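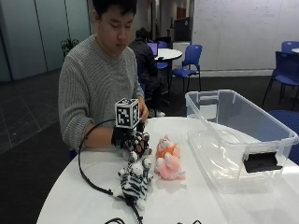
Zebra, the orange and pink one, and the clear bin, on the round table.

From: Malou Þórarinsdóttir
To: Dikside toy swap list
Date: Thursday, December 1, 2022
Subject: Re: Bins for the plush toys

Elsa Moen wrote:
> Are we keeping the cardboard boxes for the soft toys or switching
> to plastic? Two of the boxes from October have split along the bottom.
> Also, does anyone want the zebra washed before it goes out again?
> Elsa

Plastic, please. The clear bin in the photo is the size I would go with. It has a black handle insert on the end, and you can see what's in it without taking everything out. Gunvor has 3 more like it in her hall and will bring them over with the lids.

Soft toys only in these. The puzzles and the wooden train stay on the shelf under the window – they're too heavy once a bin is full.

I'd wash the zebra, yes. Cold, in a pillowcase, and no dryer, it ruins the fuzzy fur. Same for the orange and pink one. I can take both home if Uriel leaves them by the door with my name on them.

For labels, masking tape on the short side and a black marker. Last time we wrote on the lids and then the lids got switched.

Elsa, please flatten the split boxes and put them out with the paper. The other 4 can go to Tuva, she asked for them for her move.

Malou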